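Home | Forums | Kitchen and Table | New posts | Search | Log in

We use cookies to remember your login and your reading place. By continuing to use this forum you accept this. OK | Settings

Fruit on a plate or fruit in a bowl? And how do you keep the cloth under it flat?

filon_duygu wrote:

Hello all. I have a small question which became a big discussion in my house. My mother always kept the fruit on the table in a deep glass bowl, and I did the same for many years. The problem with the bowl is that I forget what is on the bottom. In June I found two mandarins there which were completely green with mold, and the fruit above them was also starting to go soft.

So now I put everything on a wide dinner plate, in one layer. My husband says it looks like we are still preparing the meal. I think it looks nice, and I can see every piece when I walk past. What do you do? Please also say if you wash the fruit before it goes on the table or only before eating. I was taught to wash first, but I have read the opposite.

Duygu

stubbs_lane wrote:

Bowl. Always a bowl. A plate is for eating from. If I put oranges on a plate in my house, they are on the floor before lunch, and then the dog has them.

For the washing: only before eating, or you dry each piece very well with a towel. The water stays around the stem and the mold begins exactly there.

Seo-ah N. wrote:

I am with Duygu for the plate. A deep bowl presses the lowest fruit, and soft fruit does not like to be pressed. But choose a plate with a rim that goes up a little. A completely flat one is difficult, here I agree with stubbs_lane.

I put the biggest pieces down first and the small ones between them, so they hold each other. Kumquats are very good for this, they fit in any gap.

KT_Ryu wrote:

I must disagree with both sides. I use a wire basket with feet. The air comes from below too, and I paid 36 for it at the Holtudcombe market, which my wife still mentions. Citrus stayed good in it for three weeks last winter. On a plate the bottom of the orange always touches something, and this is where the soft spot comes.

Seo-ah N. wrote:

KT_Ryu, in a wire basket the orange also touches something, it touches the wire. I had one and it left lines in my pears.

KT_Ryu wrote:

Pears, yes. I was speaking of citrus. I would never put pears in wire.

filon_duygu wrote:

Thank you for the answers! Three weeks is very long, our fruit is never on the table more than 5 days, because the children eat it or I make juice. So maybe the basket is too serious for us.

The second part of my question was the tablecloth. Ours is a cotton one with stripes. I iron it, I put it on the table, and in the evening one side has waves like the sea. With stripes you notice it even more, because the lines should be straight and they are not. Does anybody know a cure?

michalis_f wrote:

Good evening. For the cloth: my aunt sewed small weights in the corners, 4 of them, the flat kind that are sold for curtains. It does not move anymore. You can also put a thin felt under it, then it does not slide on the table top. Ours was sliding each time somebody pulled out a chair.

About the plate, I have one thing to add. Do not take your plain white ones for this. Everybody has an old plate with flowers which does not match the others anymore, and it is perfect for fruit. You have the use of it every day, and the flowers come out nicely at the sides.

stubbs_lane wrote:

My flowered plates are from my grandmother and they stay in the cabinet. An orange is heavy. One chip and I would cry.

michalis_f wrote:

I understand it, but then you see them two times in a year. Mine has one chip already and I turn this side to the wall.

syafiqah.p wrote:

I read this thread at breakfast and looked at my own table, and I think I am on the side of Duygu and Michalis. Plate with flowers, one layer mostly, striped cloth which is flat on one side only. So I have the same sea as you, Duygu.

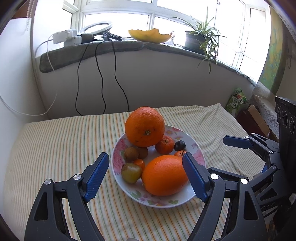 My fruit plate this week, and the cloth with its waves on the right

The two big oranges go on first, as Seo-ah says, and the small ones fill the rest. I leave the bit of stem on if it came with one, my mother says they dry out slower like this. I don't know if it is true, but I do it.

filon_duygu wrote:

Oh, I love the pink flowers on the plate! And the green leaves along the front. Yes, exactly this type of stripes, and exactly this type of wrinkles. What is the cloth made of, do you know? And what is the very dark round fruit behind the oranges on the right, is it a plum?

syafiqah.p wrote:

The cloth is a mix, cotton with some linen, the label is washed out so I can't tell you how much. I should iron it while it is still damp, but I am lazy and I do it dry. And yes, a plum – the last one, so I hide it a little.

KT_Ryu wrote:

It is a beautiful plate, I admit it. But the round orange at the back has some dark marks on the skin. I would eat this one first.

syafiqah.p wrote:

Marks on the skin are only on the skin. I buy the ones with marks because they are cheaper at my shop, and for juice it makes no difference.

stubbs_lane wrote:

Agreed on the marks, you press with the thumb and if it is firm, it is fine. I still say bowl.

toto_kitchen wrote:

For linen mix: iron it damp, on the back side, in the direction of the stripes and never across. When you iron across, you pull the stripes crooked and they stay so until the next wash. Then hang it over a door for one hour before it goes on the table. Don't fold it warm.

My cloths I wash at 38 by the machine display, a strange number, but the machine is old and doesn't have 40.

filon_duygu wrote:

Along the stripes, I did not know this! I was always going across, because my ironing board is narrow. I will try it tomorrow, and I will look for the curtain weights also. The fruit stays on the plate for now. My husband asked me to write here that he did not change his opinion.

michalis_f wrote:

Tell him that he can have a small bowl for the nuts.

Contact us | Forum rules | Copyright Kitchen and Table Forums | Back to top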